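Play kitchen update for the Clullach fund

Hi all! August has been a good month at the play kitchen (and a busy one). Your money went mostly on toy food and dishes, and I'm so pleased with how the set is coming together. The colander is a soft mint green, and the banana sits partly in the little cup if you tip it in.

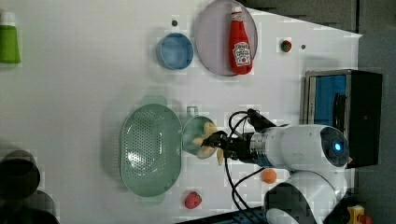

I've spent $692 so far, nearly all of it through Zasov, and two orders are still on the way. I'd love more fruit, to be frank – one strawberry goes fast!

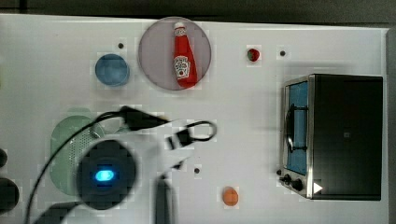
Next up is storage. I'm looking at about 20 small bins from Cletaretti and should have a price for you soon.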